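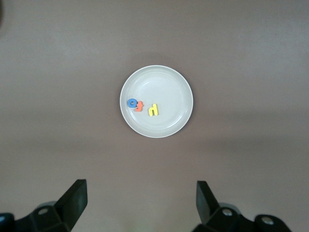 Foam letters, served on the good white plate.

I gave up on getting the alphabet back in its tub some time before Christmas. There were foam letters in the cutlery drawer, in my left slipper and, for one long afternoon, in the bread bin. So now there is a plate. Any letter you find goes on the plate, and when the plate is full somebody (me) carries it upstairs.

It works fairly well, apart from the fact that my daughter thinks it's lunch. She has views on the menu. The blue o is a doughnut, obviously, and can't be shared. The yellow one is an h or a y depending on which side of the table you're sitting, and we have had words about this. The orange one I won't commit to. I said f, she said t, and her grandmother Sigrun put her glasses on and asked if there was any coffee.

We have tried spelling with whatever turns up. So far that's "hot", if you take my daughter's side, and "oh", which I find I say a lot anyway.

The tub cost me 2 euros at a jumble sale in April and I still think I overpaid — the q was missing when we got it home. If you come round and sit on something soft, check before you leave.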